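Teaching a two-arm planner to share a table

If you have one arm picking things up and it works, congratulations! You have done the hard part of the easy problem. Add a second arm facing the first and you get the fun part of the hard problem: two planners that are each perfectly sensible alone and spend the afternoon trying to occupy the same spot.

I have been working on this for a while using Skirkatico, the small Python scheduler that sits on top of our planner, and I finally have a setup I like enough to write down. The task is sorting dishes by shape onto a stand. The dishes are black, shiny and hard to tell apart at low angles, so there is some perception work in here too. I love this task. It looks like nothing and it finds every bug you have.

What you need before starting

Two arms that already move under joint position control, each with its own working driver. A fixed camera looking down at the table. A calibration from that camera to each arm base that you trust (if you don't trust it, go and redo it now, I'll wait). Skirkatico installed, and a motion planner with collision checking. I use Trakau for that because it lets you edit the collision scene while a plan is running, but any planner with a live scene will do.

Step 1. Put both arms in one world

It is tempting to keep two scenes, one per arm, and pass messages between them. I did that first and regretted it. Make a single scene with the table surface as the root and hang both arm bases off it. Every pose in the rest of this page is in the table frame.

Add the static stuff next: tabletop, mounting rails, stand. Plain boxes are fine. Make the rail boxes a bit fatter than the real thing, since cables like to lie along them and you don't want to model cables.

Check it by driving each arm by hand until the gripper tip touches the same mark on the table, one arm after the other. Both should report the same point to within 3 mm. Mine were off by a lot more than that the first time, and the cause was a base rotation I had typed in degrees where the config wanted radians. Check your units!

Step 2. Split the table into zones

Skirkatico calls these claims. A claim is a patch of the workspace that only one arm may hold at a time. You want 3 of them to start with: left, right and shared. The left arm always owns the left patch, the right arm always owns the right one, and the shared patch in the middle has to be asked for.

In the config it looks like this:

claims:
 left: owner=arm_left
 right: owner=arm_right
 shared: owner=none, timeout_ms=300

The timeout is how long an arm will wait for the shared patch before it gives up and asks the scheduler for a different job. Short is good. With a long timeout both arms end up parked politely at the border, each waiting for the other, and it looks adorable and gets nothing done.

Draw the shared patch bigger than feels right. The gripper tip may be well inside its own side while the wrist is hanging out over the middle, and the wrist is the part that hits things. Skirkatico checks the tip by default, so turn this on:

claim_check: full_link

Step 3. Get the dishes into the scene

Now perception. Shiny black dishes give a depth camera very little to work with. You get holes where the glaze reflects and stray points floating above the rim. I stopped fighting the depth data and went with color only: segment each dish outline, then assume it sits flat on the table plane and project the outline down.
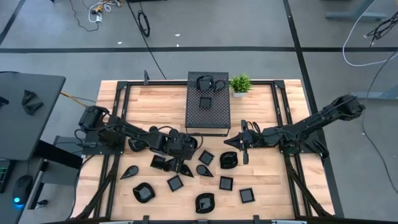 Both arms over the wooden table, with the square, teardrop and leaf-shaped dishes spread across the near half.

The flat assumption is right most of the time. It is wrong for tilted dishes, and you will have some. A tilted square projects to a skewed outline, so I compare the fitted corners against a true square and, when the fit is bad, flag the dish as tilted and raise its collision box. It gets picked last, when there is more room around it.

Occlusion is the other big one. An arm parked over the dishes hides some of them from the camera. The wrong way to deal with this is to delete anything you can't see. I did exactly that and the right arm drove happily through the space where a hidden dish was sitting. Keep every dish in the scene until a clear view says it is gone. In code:

if dish.area in arm_mask:
 dish.state = "remembered"
elif not dish.detected:
 dish.misses += 1

The arm mask comes from rendering the arm models at their current joint angles from the camera pose. Grow the mask by 14 pixels to cover loose cables around the joints. A dish is dropped from the scene only after repeated misses with nothing in the way.

Step 4. Plan grasps by shape

Each shape wants its own rule, and the rules are short.

Square: grip across two opposite sides, wrist lined up with the edges.

Leaf: grip across the narrow middle. Stay off the pointed corners.

Teardrop: grip the round end, never the point. You need the direction for this, so find the farthest outline point from the centroid and call that the tip. Very simple, works great, and I was so pleased with it that I ripped out a small neural net that was doing the same job worse.

A partly hidden outline will fool all three rules. A square with a gripper over one corner can look a lot like something else. If more than a sliver of the outline touches the arm mask, skip the shape decision, ask that arm to back off, and look again.

Step 5. Let the scheduler hand out jobs

Every dish becomes a job with a position, a shape and a cost for each arm. The cost is planned path time plus a penalty if the path needs the shared claim. The scheduler gives each free arm its cheapest job, with one extra rule that matters a lot: the stand counts as shared. Both arms place there, so both arms have to ask.

My first version released the claim when the gripper opened. Too early! The arm is still right over the stand at that moment. Release it when the whole arm has left the patch, which full_link checking gives you for free.

Run the whole thing in simulation first with speed turned up. Then run the real arms slowly, with your hand on the stop button, and watch the middle of the table — that is where everything interesting happens.

Things that went wrong for me

Both arms pick the same dish. Your job list is being read twice before it is written. Lock the job when it is offered, and unlock it if planning fails.

An arm freezes halfway. Look for a collision between the held dish and the arm holding it. Attached objects need contact with the gripper fingers allowed, and it is easy to allow it for one arm and forget the other.

Dishes seem to jump when an arm moves over them. The mask is lagging behind the camera image. Match joint readings to image timestamps and don't just take the latest ones. This fix alone made my scene so much calmer.

The planner finds strange, looping paths around the stand. Check the stand box. I had included the potted plant next to it in the same box, and the planner was swinging wide around a big block of mostly air. Give the plant a separate box, a generous one, as leaves are not something you want to model either.

Next on my list is handing a dish from one arm to the other in the air. It needs 2 claims held at once, which Skirkatico can do in the development branch, though the order you take them in matters. Take shared first, then your own side, and release in reverse. I'll add a page on it once my version stops dropping dishes.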